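News > Company > Press Releases

Koltar Releases Durnby 2, Planning Software for Two-Arm Robots That Handle Soft Stuff
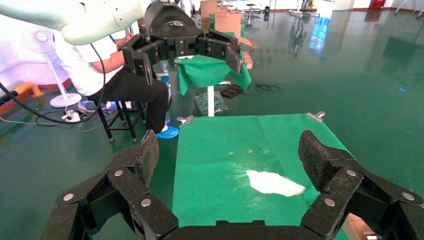 July has been a busy month for us already, and I get to be the one who writes this up, which makes me happy because I've been living with this software every working day (and a few evenings). As of today, Friday, July 8, 2022, Durnby 2 is out and anyone with a current Koltar license can download it.

If you haven't met Durnby before, it's our planning and perception package for robot arms. You tell it what you want done with a thing on a table and it works out where the fingers should go, how wide to open them and what path the arm takes to get there. The first version was good with boxes and bottles, stuff that keeps its shape. Hand it a napkin and it got confused fast!

Napkins, cloths and thin bags are what most of our customers kept asking about, so that's where we put the work. A crumpled napkin never looks the same way twice, and thin paper on a colored cloth lets some of that color show through, so the edge is hard for software to find. Durnby 2 comes with a new edge finder called Oritz. It looks through the wrist camera, marks the ragged outline and picks a pinch point a little way in from the border. We trained it on 2480 table clearing runs, nearly all of them with one soft item and a mess of crumbs or specks that the planner has to learn to leave alone.

The other big piece is timing between arms. In the old release you had to write your own wait commands, and I've seen some scripts that were mostly wait commands. Now both arms share one plan. If one slows down, the other one adjusts, and you can watch the whole thing on a timeline and drag the steps around. You can also pause one arm and keep working on the other, a request we got from just about everybody who used the beta.

Speaking of the beta, 175 people signed up and sent us a mountain of bug reports (thank you, really). The team at Nyarko ran it on their own two-arm setup and pushed us hard on startup time. They were right, it was slow. We rewrote the calibration step, and it now saves your table height and camera settings, so you don't have to go through them again every morning.

A few things didn't make it. Folding is still experimental and switched off by default. Wet cloth is not supported yet. Glossy floors can still throw bright reflections into the wrist view, so there's a new mask tool that lets you paint out everything past the table edge. I use it constantly.

Durnby 2 is a free upgrade for current license holders. Schools and small labs can ask for one of 100 free one-year seats through the contact form on our site, first come, first served. The release notes and sample projects are in the download folder, and the old version 1 scripts will open with a converter that runs the first time you load them.

14 shares | 3 comments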